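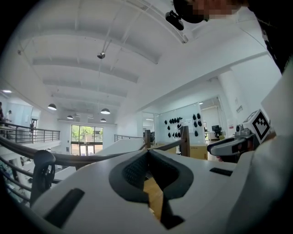 Railings on the upper level and light wooden flooring far below.

Reading time: 4 minutes

Visit to the Trenari Football Centre: report to member clubs

Representatives of the league's girls' and women's section attended the open day at the Trenari Football Centre in July, at the invitation of the centre's management. The visit was arranged so that member clubs could judge whether the site would be suitable for winter training and for the end-of-season small-sided festival. The following report is circulated for information ahead of the next general meeting.

Arrival and access

The centre lies on the eastern side of Fleller, a short walk from the bus stop on Dizon Road. Visitors travelling by car should use the second entrance, as the first leads only to the delivery yard. Parking is free for the first three hours. The signs from the main road are poor and two of our party drove past the turning. The management has said that new signs are on order.

All visitors sign in at reception. Coaches bringing a junior team will be asked to give the name of the club's welfare officer at the time of booking, and the section supports this requirement.

Outdoor pitches

The main pitch is a full-size artificial surface, relaid by the contractor Indeo during the spring. It is marked for 11-a-side play, with 9-a-side lines in blue and 7-a-side lines in yellow. Several coaches felt that younger players might find the number of lines confusing. Portable goals for each format are stored behind the north end and must be returned there and locked after use.

Seating is provided along one side for 331 spectators, under cover. There is standing room on the remaining three sides, and the centre gives its total ground limit as 500 while the east bank is being repaired. This would be ample for any league fixture but could prove tight for the festival, when parents and families of every age group attend together.

A grass pitch is also available from September to April, subject to weather. It was being reseeded on the day and could not be walked on.

Indoor hall and changing rooms

The indoor hall may be hired by the half or as a whole. The under-10 and under-12 demonstration sessions were held there at 2pm and were well attended. The sessions were led by Lwazi Sithole, the centre's head of girls' football, who placed most of the emphasis on receiving the ball on the half-turn and on short passing in tight areas. Mr Sithole later answered questions from club coaches and has offered to repeat the session for any club that can bring at least one qualified adult for each age group.

There are six changing rooms, of which two are set aside for women and girls at all times. The section regards this as an important point in the centre's favour. At present, several of our senior sides share rooms with visiting men's teams or change at home. The officials' room has its own shower and a separate door. Lockers take a pound coin.

Hire charges and bookings

The centre recorded 3,941 bookings last season across all sports, and evening slots between 6pm and 8pm are already in heavy demand. Clubs wishing to train on a Thursday should apply early. A lower rate is offered for block bookings of ten weeks or more, payable in two parts. Cancellations made with less than seven days' notice are charged in full, except where the pitch has been closed by the centre.

The management was asked whether floodlights could be left on until 10pm for senior training. Under the present planning terms they must be switched off at 9.30pm, and there is no intention to apply for a change this year.

Matters for member clubs

Clubs are asked to reply to the section secretary with the following details: the age groups likely to use the centre, the preferred evening, and whether a half or full pitch is required. Replies will be passed to the centre as one list.

A decision on the festival venue has been deferred until the date for reopening the east bank is confirmed. The section wishes to record its thanks to the staff at Trenari for their welcome.

Contact the section secretary | © Girls' and Women's Section. All rights reserved. | Back to top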